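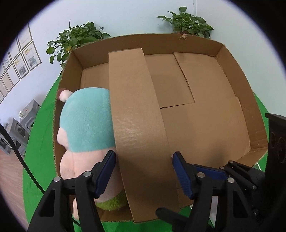 The toy in the box, left finger on the pink part.

June, past 5 and still at the desk. The segmenter has decided that the plush toy and the cardboard strip are one animal. The toy leans on the strip, so the depth edge between them is mush, and Cimov (our planner, named by committee, before my time) dutifully proposes a grasp on the pair of them. I spent the morning raising the edge threshold. At 3 it found the toy. At 2 it found the toy, the strip and a floor flap it was very proud of. Put it back to 3.

Sakda Duangkaew thinks I should stop fiddling and throw out depth for anything fuzzy. He may be right. I told him I'd think about it and then fiddled for another hour.

Also fixed the timestamp thing in Proletti. Finger width was being logged 7 frames behind the video, so every grasp in the replay closed on thin air and then, a moment later, the object got held by faith. Embarrassing how long I blamed the pose tracker. Wrote it an apology in the commit message.
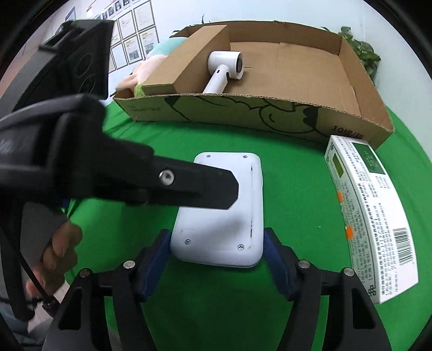 White device between the pads, second gripper reaching over it.

Two grippers is where tracking gets interesting, in the medical sense. With one black jaw lying across the other one's object, the mask for the white thing loses a corner and the center estimate slides toward the pads. I've got the tracker holding its last good outline while the overlap lasts. Crude. Sakda calls it "object permanence, toddler edition."

Tomorrow: rerun the replay with the lag fix, ask about the Arnisetti license again, find out who set the planner timeout to 5 and whether they meant seconds.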